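Migrar el foro de Gidar a la nueva plantilla

3. Antes de activar el diseño nuevo

El asistente de Gidar promete que el cambio de plantilla se hace con un clic. Conviene no creerle del todo. Siga el orden que se indica y reserve una hora tranquila, mejor a las 7 de la mañana que a media tarde.

1. Ponga el foro en modo mantenimiento. El aviso a los usuarios no sale solo, aunque el panel diga lo contrario.
2. Descargue una copia completa de la base de datos y ábrala. Un archivo de copia que pesa poco suele estar vacío.
3. Suba la carpeta de la plantilla y compruebe que el logotipo no pase de 200 píxeles de alto. El panel acepta imágenes mayores, pero luego tapan el menú.

Nota: la vista previa usa mensajes de muestra. Con hilos largos y firmas antiguas el resultado cambia bastante.
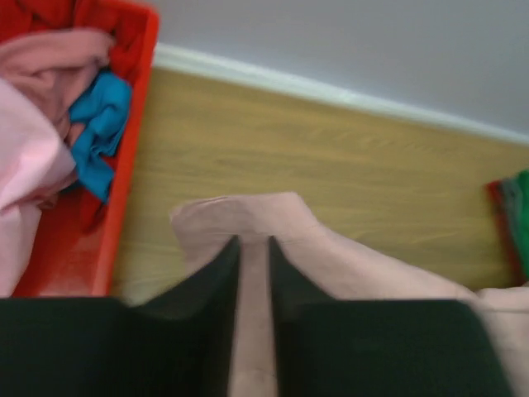 Emília Matoušek comenta que en su foro la vista previa salió perfecta y que, al activar la plantilla, las citas anidadas perdieron el margen; lo arregló vaciando la caché dos veces, y sigue sin entender por qué no bastó con una.

4. Pulse Activar y espere al mensaje verde. Si tarda, no vuelva a pulsar: el sistema duplica los menús.
5. Vacíe la caché desde Herramientas — la del navegador también.
6. Entre con una cuenta sin permisos y abra 3 hilos distintos. Como administrador lo verá todo bien, y eso no demuestra nada.

Precaución: el botón Restaurar recupera los colores y poco más. Las insignias y los avatares redimensionados solo vuelven con la copia del paso 2.
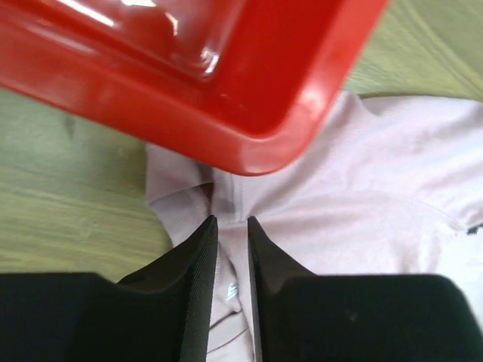 4. Avisar a los usuarios

1. Publique un anuncio fijo con los cambios que se notan. «Mejoras generales» no le sirve a quien busca el botón de responder.
2. Abra un hilo para los fallos y pida siempre el nombre del navegador.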